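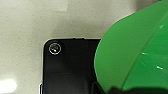 Home | Members | Using the library | Fees | FAQ | Contact

Frequently asked questions

How do I join the Todport Tool Library?
Fill in the form on the Members page and bring photo ID with your current address to the counter. A licence is fine, and so is a rates notice with any other photo card. You need to be 18 or over. Membership starts the day you pay and runs for twelve months.

Do I have to live in Todport?
No. Anyone living in the shire can join, and so can people from Gotton. If you live further out, email us first.

How many tools can I borrow at once?
Five items, of which only two can be powered. Drill bits, sanding discs and extension leads that belong with a tool don't count towards the limit.

How long can I keep them?
One week for power tools, two weeks for hand tools and garden gear. The Kettler tile saw and the post-hole auger are three-day loans. You can renew once if there's no booking after yours.

What do you have?
There are 2,098 items in the catalogue as of September 2026. Most are hand tools. The catalogue shows whether something is on the shelf, on loan or out for repair, and it updates when the counter closes, so a tool returned at lunchtime may still show as on loan until evening.

Can I reserve a tool?
Yes, up to 17 days ahead, through your account or by phone. We hold reserved items until closing on the pickup day and then put them back on the shelf.

What does it cost?
Full membership is $38 a year. Concession is half that. There are no hire charges on top, except for the trailer, which has its own bond — see the Fees page.

What if I bring something back late?
It's $2 a day per item. Once you owe $20 you can't borrow until it's paid.

What if a tool breaks?
Stop using it and tell us when you return it. Ordinary wear is our problem. If it was dropped, left in the rain or used for something it isn't made for, we may ask you to pay towards the repair. Please don't try to fix it yourself, particularly anything with a cord.

Do I need to clean things?
Yes. Brush off sawdust and soil, wipe down blades and empty the vacuum. There is a $10 cleaning fee for mowers that come back with wet grass under the deck.

Are batteries included?
Each cordless tool goes out with one battery and a charger. Second batteries can be borrowed separately. Our Bonex batteries come in two sizes that are not interchangeable, so check the label.

Do you accept donations?
We take hand tools in working order at any time. Power tools need to be tested before we can lend them, and we only accept those in May. We can't take petrol chainsaws, ladders or paint.

Who do I contact about workshops?
Gintarė Eglītis runs the sharpening and basic carpentry sessions. Leave a message at the counter or use the contact form.

Related pages
Fees and bonds
Borrowing the trailer
Sharpening workshop dates
Wish list
Conditions of membership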